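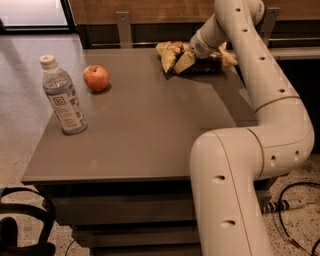
Tags: data card, wine, tasting notes

# Plondgate Tasting Notes

Small set of wine tasting notes, typed up from paper sheets. One row per pour. 278 rows, 33 wineries, mostly reds. Last export 2021-03-13.

Maintainer: Ebuka Ibrahim. Typing errors are mine, opinions belong to whoever held the glass.

## Files

- notes.csv – the main table
- wineries.csv – name, region, tasting fee if we wrote it down
- old/ – the January version, keep for now, column order is different

## Columns

- winery – as on the sheet. Garg shows up as "Garg" and "Garg Cellars", same place
- wine – name on the label
- vintage – year, blank if non-vintage or if we forgot
- grape – main grape only, blends get the first one listed
- score – 1 to 20, halves allowed
- member – y/n, was it poured on a club membership
- text – free text, whatever got scribbled

## How it was collected

Four tasters, same printed sheet. No blind pours except the Vultetti flight, and that was only half blind (we saw the bottle shape). Scores were written before talking. Mostly. Food in between was plain stuff, bread or fruit and water.

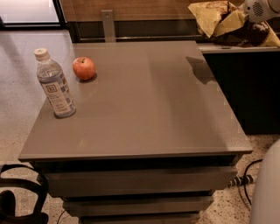

Bottled water and an apple.

## Known problems

- 32 rows have no score. Do not fill with zero, somebody did that in the old version and the averages went silly
- Disico Merlot entered twice under differnt vintages, need to check the sheet
- Member pours score higher. Could be the better wines get saved for members, could be we were in a good mood
- Whites are thin. Dont draw anything from them
- "corked" in the text column means the bottle was bad, score should be ignored
- Fees are what we paid, not list price – some got waived with a purchase

## Use

Fine for practice with messy text, or for planning a trip. Not for ranking wineries. Ask before reposting the text column, a couple of the notes are rude.

## To do

Merge the Garg names. Split blends properly. Add the rest of the Vultetti sheets once they dry out.

Related items
- Plondgate Winery Visits, Route List
- Disico Merlot by Vintage
- Blank Tasting Sheet, Printable
- Vultetti Flight, Raw Scores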